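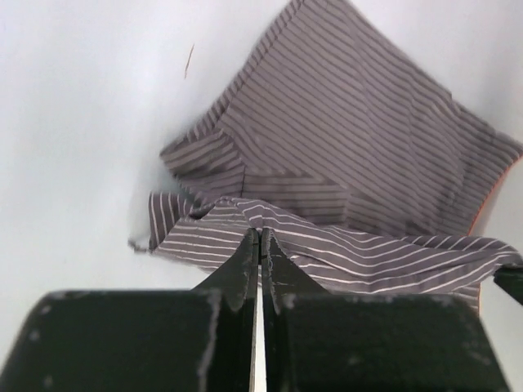

Vasco Mendes objects that a version number is a claim made by its author, and that a resolver which believes every such claim will sooner or later install something that does not run. The objection is a fair one, and the chapter is arranged to answer it in stages.

Filed under: Software Engineering > Packages and Dependencies > Textbook Chapters

Chapter 2
Version Resolution and Lock Files

2.1 The problem

A program of ordinary size uses code its authors did not write. Each piece of outside code arrives as a package, and each package may in turn require others. The complete set of packages reached in this way is called the dependency closure of the program. The Venthorpe scheduler, used as the running case in this book, names 40 packages in its own manifest. Its closure contains 2319.

The manifest rarely names exact versions. It gives a constraint for each package, such as "at least 1.4 and below 2.0". The packages in the closure carry constraints of their own, written at other times by other people. Version resolution is the task of choosing one version of each required package so that every applicable constraint is met. A choice that meets all of them is called a solution. There may be many solutions, or none.

Note that the closure depends on the solution. If version 1.4 of a package requires a compression library and version 1.5 does not, the library belongs to the closure only when 1.4 is chosen. The resolver therefore cannot list the packages first and pick versions afterward. The two steps have to be carried out together.

2.2 Constraints

We write a constraint as a package name followed by a set of permitted versions. Versions are assumed to be totally ordered, so a set can usually be written as one or more intervals. When several packages constrain the same dependency, the permitted set is the intersection of the individual sets. An empty intersection is a conflict.

Consider a manifest with two entries:

Zernach >= 3.0, < 4.0
Estance >= 1.2

Suppose that every 3.x release of Zernach requires Patrício below 2.0, that Estance 1.3 requires Patrício at 2.0 or above, and that Estance 1.2 accepts any version of Patrício. A resolver that always takes the newest version of everything will select Estance 1.3, reach Patrício by two routes, and find the intersection empty. A solution exists all the same. It uses Estance 1.2 together with any version of Patrício below 2.0. To find it, the resolver must withdraw a choice it has already made.

Withdrawing a choice is called backtracking. In the case above only one choice needs to be withdrawn. In the general case the number of combinations grows exponentially with the number of packages, and the problem of deciding whether a solution exists is NP-complete. Section 2.5 gives the proof by reduction from 3-SAT. Readers who have not met NP-completeness may skip the proof and keep the result.

2.3 Relaxing the problem

Some package systems avoid the difficulty by permitting more than one version of a package in the same program. Each dependent then receives a copy that meets its own constraint, and the conflict in the last section disappears. Two versions of Patrício are installed, one for Zernach and one for Estance.

The cost appears at run time. A value created by one copy may be passed to code compiled against the other. If the two versions lay out the value differently, the receiving code will misread it, or a type check will reject it with a message that names the same type twice. Shared state causes similar trouble. A connection pool limited to 30 connections will open 60 when two copies are loaded, and neither copy has any record of the other.

A second approach keeps a single version but changes the preference. Under minimal version selection, each requirement states only a lower bound, and the resolver takes the highest of the lower bounds it meets. Upper bounds are not allowed. The algorithm needs no backtracking and runs in time linear in the size of the requirement graph. It relies on the rule that later versions remain compatible with earlier ones, with an incompatible release given a new package name. The objection at the head of the chapter applies here with full force. If the rule is broken by one maintainer, the algorithm has no means of noticing.

2.4 Recording the result

Resolution depends on the set of versions available at the time it is run. If the same manifest is resolved on Tuesday and again after a new release has been published, the two results may differ, even though no file in the project has changed. For a build that must be repeated, this is not acceptable.

The usual remedy is a lock file. After a successful resolution, the tool writes out the exact version selected for each package, normally with a cryptographic hash of its contents. Later installations read the lock file and do not consult the constraints at all, unless the manifest has been edited. The manifest states what the authors will accept. The lock file states what was chosen.

The hash protects against a published version being replaced under the same number. It says nothing about whether the contents were sound when the hash was first taken.

Three terms will be used in a fixed sense from this point. To install is to fetch the versions named in the lock file. To update is to run resolution again and rewrite the lock file. To pin is to narrow a constraint in the manifest to a single version. Vendor documentation often uses "pin" for either of the last two, and the reader should check which is meant before following any instructions taken from it.

Libraries and applications differ in how they treat the lock file. An application's lock file governs what its users run. A library's lock file is ignored by the programs that depend on it, as they perform their own resolution over the library's constraints. Its use is confined to the library's own development and test builds.

We use cookies to remember your reading position and display settings. Accept all | Manage preferences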